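Notes from the teleop work at Collport, 2026-02-13. Task: pick up a pastry, put it on a plate. One arm, parallel gripper, operator on remote control.

We collected 200 demos. 8 got thrown out, all for the same thing: operator paused over the plate, and the policy learned to pause there too.

Hand-guiding was worse. Pushing the arm through the motion gives good paths and bad finger timing – your hands are on the arm, so the close command comes late.

Menon (our logging tool) now trims idle time at both ends. Median demo after trimming is 1,635 frames. Still long.

Change that helped most: start every demo with the fingers open and well above the table. Move the pastry and plate between demos, and turn the pastry too. The first policy only knew one angle.

Next: 4 operators instead of one, same task. Skadodcombe gets the data in September.
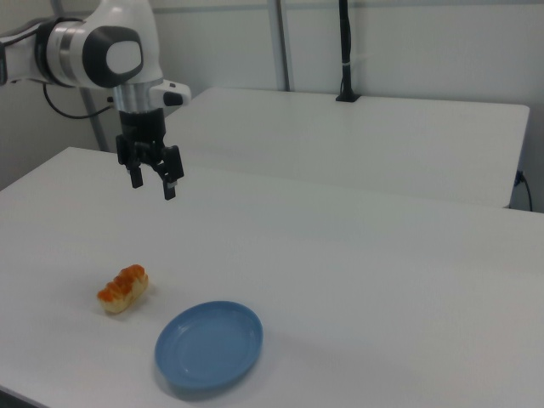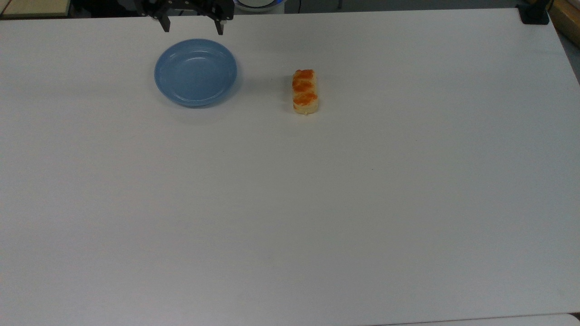 Pastry-to-plate task, two views. Gripper open, plate empty in both.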